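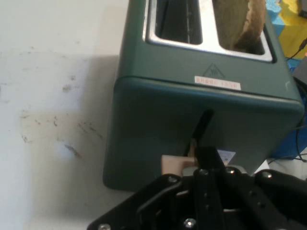
Kitchen & Table | Small Appliances

The Toaster Gets a Color

For most of its life the two-slot toaster came in chrome, white, or a shade the catalogs called almond. Now it comes in dark green, and people who never gave the thing a thought are leaving it out on the counter on purpose.

Raili Rissanen sells kitchen goods in Lunbridge, and in November green outsold every other finish in her shop. "They bring paint chips," she says. "For a toaster." The stock answer to a bad slice used to be that you got what you paid for. These days you get what matches the cabinets.

Underneath the paint, very little has moved. There is a lever, which goes down. There are two slots, one of which does all the work in a house where one person eats breakfast. And there is a dial, numbered with great confidence, whose numbers correspond to nothing. I have owned three toasters and on each of them a four meant something different, usually charcoal.

Eetu Heiskanen repairs appliances out of a garage in Jorkholm and has a ledger of 1,447 jobs, a good share of them toasters. His advice is short. Empty the crumb tray. Unplug it first. Stop buying bread that is thicker than the slot - he blames the bakeries for this - and stop going in after it with a fork.

His own toaster is 32 years old and cost him 12 dollars at a yard sale. It is beige. He makes rye in it every morning, left slot only, and keeps it in a cupboard where it can't be seen.

Related
The Butter Dish Question
37 Things to Do With Stale Bread
Who Is Buying All These Kettles?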